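**Unit 4: Records and Retention in the Small Office**
Handout for enrolled students, revised 27 September 2021

A record is any document an office may later need to show what it did, when, and on whose authority. Drafts, duplicate copies and routine notices are not records and may be discarded once their use has passed. The distinction must be written down in a retention schedule, and the schedule must be approved before anything is destroyed.

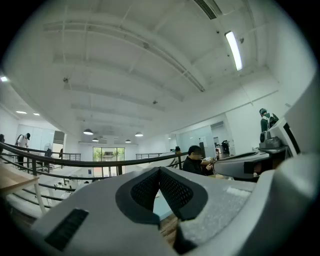 *Figure 4.1. Open-plan office with exposed ceiling beams.*

The Skasside office held 1,032 files at the time of its first survey. Of these, 18 carried no date. Undated files are assigned the date of the latest paper they contain, and the assignment is noted inside the front cover.

Telephone calls present a separate difficulty. A call that changes an order, a price or a deadline should be followed by a short written note giving the names of both parties, the time, and what was agreed. The note is filed with the matter it concerns.
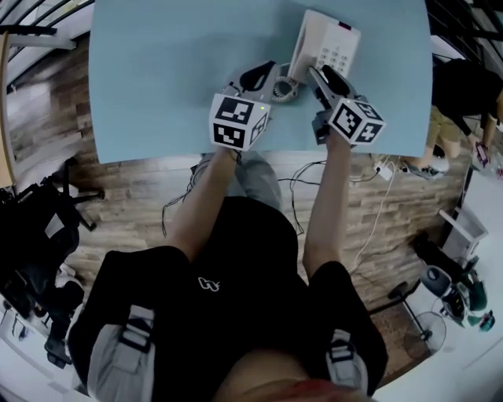
Ilango Rodrigues objects that a note written by one party proves very little, and would have a copy sent to the other side the same day. Students should be prepared to discuss this view in class.

Retention periods run from the closing of a file. In the Clillance schedule, contracts are kept for the full legal period and general letters until the second July after closing. Where two periods apply to one file,
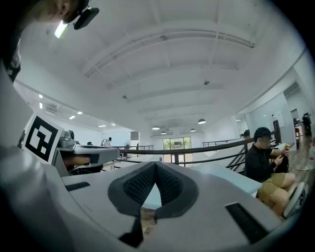 the longer period governs the whole file. Papers may not be removed from a file in order to shorten its term. Any exception requires the written approval of the records officer, and a copy of that approval is kept permanently.

Required reading: D'Amico, chapters on scheduling and disposal.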